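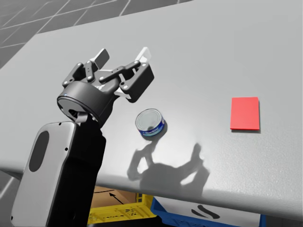 Chapter 7

Where Does the Price Come From?

What you'll get from this chapter

By the time you reach the exercises you should be able to tell a fixed cost from a variable one, work out a break-even point with nothing fancier than a pencil, and explain to a friend why a jar of jam costs more at a farm stand than it does at the supermarket. You'll need the idea of opportunity cost from Chapter 5, so flip back if it's gone fuzzy.

The jam problem

The first thing I ever sold was jam. I was nineteen, my aunt had more plums than she could look at, and I had a big pot and a very high opinion of myself. I made forty jars in one weekend and put a price on them by asking myself what sounded nice. Two dollars sounded nice! I sold every jar before lunch and drove home feeling like a tycoon.

Then I sat down with my receipts. The jars and lids alone had cost me a dollar and ten cents each. Sugar and pectin came to another sixty cents a jar, and the labels (which I was so proud of) were fifteen cents. That left me fifteen cents a jar, so six dollars for the whole batch, and I'd paid twelve dollars for my spot at the market. I had worked a full weekend and lost six dollars doing it.

I tell this story every year, and every year at least one student asks why I didn't just charge three dollars. Good question. Could I have? Would people have bought forty jars at three dollars, or thirty, or ten? I had no idea, and in a way the next four chapters of this book are a long answer to that one question. For now we'll stay on the seller's side of the table and look at costs.

Two kinds of cost

Look at my list again. The jars, lids, sugar, pectin and labels all have something in common: if I make one more jar, I spend a little more on each of them. If I make no jam at all, I spend nothing. We call these variable costs, and for my jam they added up to a dollar eighty-five per jar.

The twelve dollars for the market spot is a different animal. I'd have paid it if I sold forty jars, and I'd have paid it if I sat there all morning and sold none. That's a fixed cost. It doesn't care how busy you are.

Students often want to sort costs into these two boxes once and for all, and I'd like to talk you out of that early. Whether a cost is fixed depends on how long a stretch of time you have in mind. A bakery's rent is fixed this month, because the lease is signed. Over three years it isn't fixed at all; the owner can move, or take the shop next door as well. Wages can go either way too. When somebody hands you a cost and asks which kind it is, your first words back should be "over what period?"

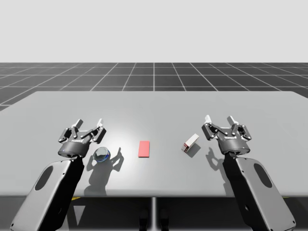

Now for a business a bit bigger than my pot. Nernivetti is a small pasta maker with one kitchen and one product, a dried ribbon pasta sold in one-pound bags. It's run by Britta Stöcker, and we'll be following her through the rest of the book, so you may as well get comfortable with her numbers.

Every month Britta pays rent, insurance, a loan on the kitchen equipment, and a salary to her one full-time employee, Rafia Farooqui. None of this changes with the number of bags they fill. Together these fixed costs come to $6,948 a month. Flour, eggs, bags and shipping boxes cost her $2 a bag. She sells each bag to stores for $5.

How many bags does she have to sell before she stops losing money? Go on, try it before you read further. I'll wait.

The break-even point

Each time a bag goes out the door, five dollars comes in and two dollars goes straight back out again on ingredients and packaging. The three dollars left over is called the contribution margin, a stuffy name for a friendly idea: it's what that bag contributes toward paying the fixed costs. So all we have to find out is how many three-dollar contributions it takes to reach $6,948.

Break-even quantity = fixed costs divided by (price minus variable cost per unit)

Break-even quantity = 6,948 divided by 3 = 2,316 bags

If Britta sells 2,316 bags in a month, she makes exactly nothing. At 2,315 she's three dollars short, and at 2,317 she's three dollars ahead. Every bag after that adds another three dollars to her profit, as long as the kitchen can keep up and none of her costs change.

That last part matters more than it looks. Suppose a grocery chain called Cavmont wants a large order for December. Britta might need a second employee, or a bigger drying room, and then her fixed costs jump and the sum has to be done all over again. We'll do it with her in Section 7.3.

A mistake I see a lot

Plenty of people work out an average cost per unit and then treat it as if it were carved in stone. At 2,316 bags, Britta's average cost is exactly five dollars: two dollars of variable cost and three dollars' worth of fixed cost spread over each bag. Fine. But if a store offers her $4 a bag for an extra hundred bags, and she has the time and the space to make them, should she say no because "it costs five dollars to make a bag"?

Those extra hundred bags would cost her two dollars each. The rent is already paid! Saying yes brings in $400 and costs $200, so she'd be $200 better off. There may be other reasons to refuse (her regular stores might hear about it and want the same deal), and those are real reasons, but the five-dollar average isn't one of them.

Try it yourself

Before going on to Section 7.1, work through these on paper. Answers are at the back of the book.

1. Britta raises her price to $6 and nothing else changes. Find the new break-even quantity.

2. Her flour supplier, Hashmi, puts up its prices and her variable cost rises to $2.50 a bag. With the price back at $5, how many bags does she need to sell now?

3. Go back to my jam. With a market fee of twelve dollars and a variable cost of $1.85, how many jars would I have needed to sell at three dollars each to break even? Remember that you can't sell part of a jar.

7.1 Costs that sneak up on you

There was one cost I left out of the jam story completely, and you may have spotted it already: my own weekend. No receipt came with it, so it never made it onto my list. If I could have spent those two days earning money at the garden center where I worked that summer, then the pay I gave up belongs in the sum just as much as the sugar does. Let's put it in and see how bad things get.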